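Play kitchen, notes on setting up the counter
September 2025
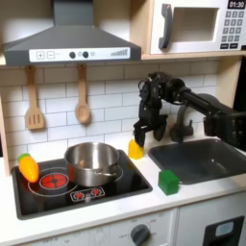
OK so I finally went through the whole play kitchen with a damp cloth and a screwdriver, and I'm much happier with it than I was in July! The white countertop cleans up nicely. The grout lines on the subway tile are another story (gray on white, so every smudge looks like it belongs there, which I suppose is handy).

Mitsuko asked whether we should take the spatula and the spoon off their hooks while we work on the stovetop side. I say leave them. They're the part everybody likes, and the backsplash looks bare without them. If the hooks start working loose I'll get longer screws from Urska, I still have 16 of the short ones in the drawer and they're no good for this.

Microwave stays on the wood shelf. Its display says 01:30 and Ayane wants to swap it for something rounder, but I love that it's a believable leftovers time, so I'm voting no.

Still haven't settled where the small yellow block lives. Between the stovetop and the sink is fine for now, though I keep wanting to call it cheese and put it away in a fridge we don't have. Maybe a little dish?

To do: wipe the hood again, especially along the white strip by the knobs. Ask Nomura about the paint code for the shelf edge. Order more cloths, we're down to the scratchy ones.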